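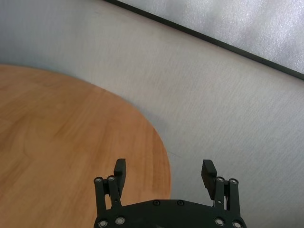

Property > Renting & letting > Threads

Reading time: 4 min

Right. Inventory check-out thread, as promised on Tuesday and then not done. For anyone moving out of a rented flat in August, which seems to be all of you judging by my messages.

Background for the new people: I let out two flats in Brusitz and rent the one I live in. So I get shouted at from both ends.

First thing. Find your check-in report. Not the tenancy agreement, the report. The long boring one with "minor scuff to skirting" on every page. If you can't find it ask the agent today, they're slow in August and half of them are on leave.

My own one was 87 pages. For a one-bed. There was a full page on the airing cupboard.

Read it room by room, standing in the room. Don't do it from the sofa the night before. I did it from the sofa the night before in my last place and missed the bit where it said the blind in the bedroom was "new, with tags".

It was not new with tags when I left.

Cost me the blind plus fitting. Armelle Gaillard did that check-out, she was perfectly nice about it, and she was right. Still annoyed.

Cleaning. The report will say something like "cleaned to a professional standard". That means the standard. Here at least you don't have to pay a firm if the place comes up the same, but read your contract because some of the older Costache ones word it differently and I'm not going to argue with you in the replies about it.

Places people forget, from my own two flats, last three move-outs:
top of the kitchen wall units
the rubber seal on the washing machine
extractor filter
inside the letterbox (yes)
behind the loo

Oven last. Everyone does the oven first, then cooks a pizza in it on the final night.

Limescale - start a week early. Vinegar on a cloth round the taps, leave it, go and do something else. Do not use it on stone. Mircea Dobre did his marble windowsill with it and the dull patch is still there, he's put a plant on it.

Marks on walls. Do NOT touch up with whatever white you've got in the cupboard. There are a hundred whites. A grey smudge on a cream wall is wear. A bright square on a cream wall is a repaint of the whole wall, and I will be charging for it, sorry.

Ask the landlord for the paint name. I keep mine written inside the fusebox door. Both flats are the same one so I only had to write it down twice.

Picture hooks: depends what was agreed. If you've got an email saying "fine to hang pictures", print it or at least know where it is. A text counts too imo. "He said it was ok on the stairs" does not get you far.

Meter readings. Take them on the morning you hand the keys back and write the time down. Mine was 9.40. The supplier's estimate was miles off and that note was the only thing that sorted it.

Keys. Count them against the report, including the window keys and the bike store fob. I had a tenant return everything bar the fob and the replacement came through the block management (Multia, very slow, form in the lobby) and took 21 days. She'd already moved to the coast.

Hang on, kettle

Ok back. Be there for the check-out if you can. You're allowed to ask. Nobody minds. You can point at the boiler cupboard door and say it's been like that since check-in, page whatever, and it gets written down there and then instead of turning into six emails.

If you can't be there send someone sensible. Haruto Murakami went for his sister and apparently agreed with everything the clerk said out of politeness.

Fair wear and tear, since it's the thing I get asked most. Carpet flattened by the door after three years: wear. Iron-shaped burn: not wear. Curtains faded by sun: wear. Curtains shortened by cat: no.

Also age counts. If the carpet was old when you moved in you shouldn't be paying for a new one. Landlord gets a share of what it was worth, and for an old carpet that can be not very much. I've been on the recieving end of this and it's correct.

When the deductions come through, ask for them itemised. One line saying "cleaning and sundries" isn't good enough. What cleaning, which room, what's the invoice. Be polite, be boring, keep it all in one email chain.

Safta Olteanu downstairs got nearly all of hers back just by replying "could you let me know which page of the check-in report this refers to" to every single item. Took her most of the month though.

If you really can't agree, go through the deposit scheme. It's slow but it's done on the paperwork, so whoever has the paperwork is usualy fine.

Landlords reading this: same advice backwards. A thin check-in report is your problem. I used a free template for my first let and lost the argument over a worktop I knew for a fact had been spotless.

Someone's asked about the Imance building and whether the agent there does mid-tenancy visits. They do, two a year, they give notice, they look at the bathroom fan and leave. Nothing to worry about.

Oana Lazăr asking if you need to defrost the freezer. Yes. Day before, door open, towels down. And leave the door propped after or it'll smell.

Will do a separate one on joint tenancies when one person leaves early, that's a whole mess of its own. Not this week, I've got a new tenant coming in and the shower hose has arrived in the wrong length.

Related threads
Holding deposits: what you get back and when
Asking for a rent breakdown before you sign
Mould, condensation and who opens the window
Moving to Brusitz: parking permits
Reading a service charge bill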